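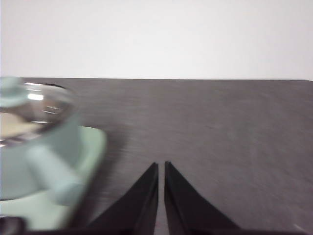 Two Breakfasts From One Plug

I have been wary of combination appliances since my first share house, where somebody's aunt had donated a kettle that was also a clock. It kept poor time. So when a mint-green breakfast machine arrived in our kitchen in August, a present from people we like, I said thank you and went looking for the catch.

The pitch for these things is always the same. You have a flat griddle at one end and a little saucepan at the other, all on one base, and you are meant to picture yourself frying an egg while the porridge simmers. One cord, one colour, one happy household. The Gkikas catalogue, which still comes to us addressed to the previous tenants, gives them a double page.

My trouble is that I already own a stove. It has four burners and each of them will take any pan I like. If I want bigger pancakes I get a bigger pan. With the breakfast machine, the pan is the size the maker decided on, and the maker seems to have had in mind one person with a modest appetite. There are more of us than that, so we eat in shifts, and the first shift is washing up before the last one has sat down.

Then there is the question of where it lives. Our flat in Erer Street has 2 metres of usable bench, and I guard it. A toaster can go in a cupboard. A frypan hangs on a hook. A long low slab with rounded corners does neither, and so it stays out, and things gather around it – a glass, the mail, a jar nobody put back. After a month I moved the whole business to the dark grey table against the wall, where it does look rather nice. 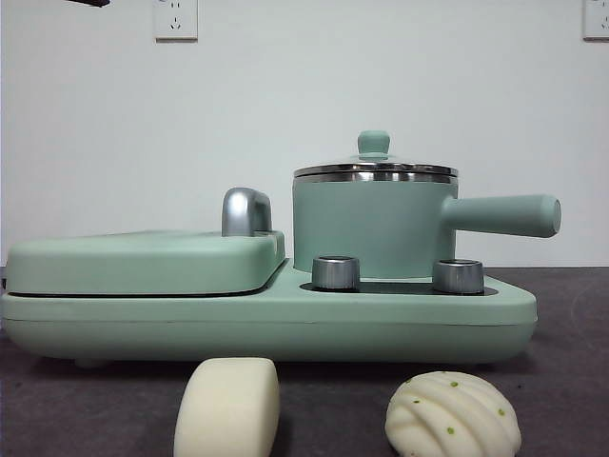

And looking nice is, I suspect, what most of the money goes on. I don't say that to be mean. I like the green. Visitors like the green. But a friend who bought the plain white Clallix model paid $310 for hers, and she reports the same cold spot in the corner of the griddle that I get in mine. Colour has never browned a piece of bread.

Fans will tell me I'm missing the point, and that it's meant for small kitchens, caravans, students in rooms with no stove at all. Fair enough. If I had one power point and no burners I would be grateful for it and would probably write a different column. I'd only ask how many are sold to people in that position. Everyone I know who has one also has an oven, and most have a sandwich press in a drawer somewhere as well.

Cleaning deserves its own paragraph. The saucepan is easy: lift it out and wash it like any other. The griddle end has to be wiped down where it stands, bent over, with a cloth that must be damp but not too damp. Bacon fat finds its way into the seam. I have used a toothpick on it more than once, which is not a thing I have ever had to do to a frypan.

I will concede the boiled eggs. The little pan does two at a time and does them well, and on a hot morning I'm glad to leave the stove off. I would also be sorry to see it go now, in the way you get used to a large vase. But when the neighbours in the Tristel building asked whether they should buy one, I told them to clear a space on the bench first, the full length of the thing, and leave it bare for a week. If they could spare it for that long, good luck to them. They bought a second frypan.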